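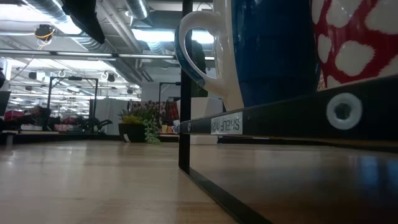

Black metal shelf unit on the table. The label on the rail reads SHELF 1(2).

Ticket 1053: Shelf labels print mirrored or upside down after update
Product: Sumateck label printer, desktop model
Software: Cloller Stock, web version with print helper
Status: Solved
Opened: July 2021

First message

Good morning,

We are a small shop for spare parts of sewing machines. We use Cloller Stock to keep the list of our places (shelves, drawers, boxes) and we print the labels on a Sumateck printer which is connected by USB to the office computer. It worked without problems since April.

After the last update of the print helper, the labels come out wrong. The text is readable on the screen in the preview, but on paper it is mirrored, as if you look at it from behind the glass. If I print more than one label in the same job, every second label is also turned upside down. The first one is only mirrored.

What I have tried until now:
- I switched the printer off and on again, and waited two minutes between.
- I took out the roll and put it back. The printer finds the beginning of the label correctly.
- I printed the test page with the button on the printer. The test page is good, not mirrored.
- I printed from the text editor with the same driver. This is also good.

So I think the printer itself is healthy. Please tell me which settings I should look at. We have to make 200 new labels before the stock count and I do not wish to waste a full roll.

Kind regards,
Ķēniņš Spare Parts

Reply from support

Hello, and thank you for the clear report. As the test page is correct, we agree that the printer is not broken. Could you please send us three things: the version of the print helper (it is written in the small window when you click on the icon near the clock), the name of the label template, and whether the box "Use driver orientation" is ticked under Settings, Printing, Advanced.

Second message

Thank you for the quick answer. The version is 6.2. The template is called "Minis", we chose it because it fits the narrow rails. The box "Use driver orientation" is ticked. I did not tick it myself, but I cannot say for sure that it was not ticked before.

I unticked it and printed two labels. Now the second label is not upside down any more. Both are still mirrored. So one half of the problem is gone.

I have one more observation. If I use the template "Standard wide" the print is correct, only too big for our rail. It seems to me that the mirror effect belongs to the template and the turning belongs to the box. I hope I explain it well.

Reply from support

You explained it very well. We could repeat the mirrored print here with a copy of "Minis". This template has a field called "Print on back side", for transparent labels which are glued inside a window. In older versions the helper ignored this field. Version 6.2 reads it, and in "Minis" the field was set to Yes by mistake.

Please do the following:
1. Open Templates and choose "Minis".
2. Click on "Make own copy", because the original is locked.
3. In the copy, open "Surface" and set "Print on back side" to No.
4. Save, and close the print helper completely (right click on the icon, then Exit).
5. Start the helper again and print one label only.

Third message

I did the steps. After step 5 the label was still mirrored, and I was a little disappointed. Then I saw that the shelf list was still connected with the old "Minis" and not with my copy. The template must be chosen again in the list, under Places, Label template. It was not in your steps, maybe you can add it for other customers.

After this change the label is correct. I printed six pieces in one job, all have the same direction and all are readable. The barcode is also accepted by the hand scanner, which before gave only a low beep.

One small question remains: does my copy stay when the next update comes, or must I do everything again?

Reply from support

Your own copies are not changed by updates. The corrected "Minis" will come with the next version of the helper, and you may then choose if you go back to it or keep your copy. We have added the missing step to our help page, with thanks. Please leave "Use driver orientation" unticked for this printer model.

We are closing the ticket now. If you write again within 14 days, it will open by itself under the same number.

Last message

All labels are printed, with only one roll changed in the middle. You can close it. Thank you for your patience.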